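Post-fault inspection: tabletop-work arm and gripper, Plellstead workshop
Date of inspection: 1 Mar 2020

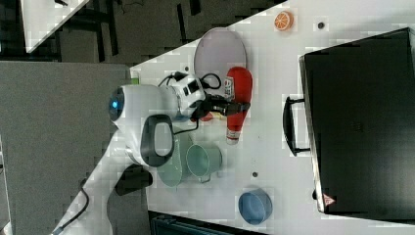
Reason for inspection: unplanned release of a held item during a tabletop pick-and-place run. The gripper opened part-way through a move and the controller logged two loss-of-grip faults. No injury. The arm was stopped by hand and isolated before these checks began.

1. Emergency stop
Result: Pass
Comment: Drops motor power from rest and at reduced speed. Not tried at full speed.

2. Arm mounting bolts
Result: Pass
Comment: All four at the torque given on the Jendberg fitting sheet.

3. Cables along the arm, joint to wrist
Result: Fail
Comment: Cables loop clear of the housing and are not clipped. With the wrist turned to its limit, the gripper lead pulls tight at the connector. Fault reproduced three times in this position – treated as the likely cause.

4. Gripper fingers
Result: Pass with comment
Comment: Slight wear on one fingertip. Parallel when closed. Change at next service.

5. Grip force setting
Result: Fail
Comment: Grato profile still set for light items. Too low for a ketchup bottle gripped by the body. Correct before restart.

6. Floor cable
Result: Pass with comment
Comment: No damage found. Reroute away from the walkway.

7. Work area
Result: Fail
Comment: Equipment case on the same table as the arm. It must go on the floor or in the store during runs. Tableware may stay.

8. Software limits
Result: Not checked
Comment: Tagle log export incomplete. Repeat in April.

Outcome: not to be returned to automatic running. Manual jog at reduced speed only, until items 3, 5 and 7 are closed and signed off.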